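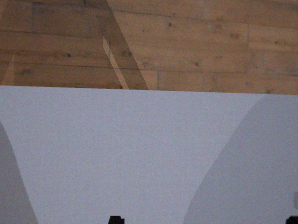 I answer to the message from the packing side about the new work at the Poirier plant, as I am one of the persons who does it now. I was at the packing tables in Brirnov before, and for some months I sit upstairs and judge simulated grasps in Pumanell. Much of what I look at is light. There is a broad dark band of shadow that goes diagonally over the planks, with a thin bright strip beside it, and on the pale gray surface in front there are two more shadows with curved borders. When I was packing I never gave one thought to a shadow on the floor or on a table. Now I have to say if such a shadow could be read by the system as an edge, and I write this in a field with the name "comment," which accepts 410 characters.

For those who came to the list after this thread started, I keep the earlier message below and answer under the parts.

Earlier message in this thread:

> Hello all, we had the meeting about the Grokis cells yesterday and
> I want to ask the other sites how it went for them. Our management
> says that no position is lost, and that people from packing can
> apply for "review work" at the computer. Nobody could explain to us
> what review work is. Do you drive the robot? Do you only watch it?

We do not drive it, or very little. The robot tries the task in the simulator many times, and each try is called an episode. When the program is unsure about the result, the episode comes to us. We look at the views, we mark the moment where it went wrong, and we choose a cause from a list. If no cause from the list is correct, we use the comment field. At the end of the shift somebody from engineering takes what we marked.

In March we had 1185 episodes in the queue of our small group, and we closed 1006 of them. The others were left open with the mark "cannot judge." I want to say something on this mark because it made a discussion. At first our supervisor believed that a high number of "cannot judge" means that the reviewer is lazy or is afraid to decide. I asked to have one hour with him at the screen, and we went through such cases together. Many are views where the camera is so near to an object that you see only one flat surface and the floor or table behind it. In the one I put at the start of this mail, you see the top edge of the gray surface and none of the others. The two small black shapes at the bottom look like the tips of the gripper fingers, and at the right border there is a small gray thing which I would not dare to name. From a picture like this I cannot tell you if the grasp will be good. After that hour he agreed that the mark is an honest answer, and it is not counted against us anymore. I recommend to settle this point before your people start.

> They say also that experience from packing is "highly valued" for
> this work. To me this sounds like something one says in a meeting.
> Is it true or could they take any student for it?

It is partly true. A student learns the program faster than I did, this I must admit. But when there is a wide flat thing, I know from my hands how it behaves if you take it too near to the corner. It bends, it turns, it hits the neighbor. Engineering had a list of eleven causes when we began, and none of them was "turns in the grip." Two of us from packing wrote it again and again in the comment field until it became a cause of its own. So our experience is used. If it is also valued, you see this on the pay slip, and there I come to the next question.

> What about the pay? Here the packers have the supplement for
> standing work and for the early shift. If I sit at a computer, do I
> lose both?

With us the supplement for standing work was lost at once. The supplement for the early shift remained, as we still start at six so that the results are ready when engineering comes in. For the first months there was a compensation payment which made the difference zero, but it ends. I did not read this paragraph carefully when I signed. Please read it carefully. Ask also in which pay group a reviewer is, and ask to have it in writing. In our plant the group did not exist, and they put us "for the moment" in the group for office help. We are still there.

> My last question is more personal. I like my work. It is hard for
> the back but I like that we are together at the table and we talk.
> How is it upstairs?

It is quiet. There are three desks in our room and each of us has a headset, although there is no sound to hear. In the first weeks I went down at every break to eat with my old colleagues. It became more difficult when the first Grokis cell was installed, because my friends asked me what the robot will do next and when the second one comes. I did not know. They thought that I know and do not want to say it. I had not expected this and it was the hardest part of the change for me, harder than the program.

My back is much better. My eyes are worse. We now have the rule that after fifty minutes at the screen we have ten minutes for something else. In those minutes I usually go to the cell and watch the real one work. I find this useful, because in Pumanell everything is very clean. Even the wooden planks with their knots and seams look as if no one ever stood on them or put a wet cup down there. At the real cell there is dust and cut tape, and sometimes a label that came off. I asked if the reviewers can send suggestions of what should be put into the simulation, and we received a shared sheet for this. I wrote the label and the tape in it. The tape is in the simulation since some weeks. The label is "planned."

I also want to correct one thing that was written in another thread, where somebody said that reviewers are training the machine that takes away the job of the colleagues. I thought about it a long time. Yes, the episodes that I mark make the robot better, and at the table where six people stood there are four now. The two others are one person who retired and me. I do not want to make it more beautiful than it is. When the second cell comes there will be no one close to retirement, and then we will see what the promise of management means. The works group has asked for a written plan and has received a presentation.

What I would ask for, if I could do it again:

The pay group in writing before the first day upstairs.

The possibility to go back to packing inside of half a year. We have this now, but only for those who came after me.

One day each month at the real table. I have proposed it and the answer was friendly. Until now I have done it one time.

A person in engineering whom you can call when you do not understand a view. We have only a ticket system, and the answer often comes when the episode is already closed.

If the colleagues from the other sites have reviewers too, I would be glad to know how you use the mark "cannot judge," and if you have a limit for the number of episodes in one shift. We have none, and there is a talk that one will be introduced, as a minimum, of course.

To the author of the first message: you can write to me off the list if you want to see the text of our agreement. I must ask first if I may send it, but I think that it will be possible. I am at the screen from six to two and I read my private mail in the evening.

Please excuse my English, I checked the long sentences two times.

With kind greetings from Brirnov,
a reviewer, before packer, at Poirier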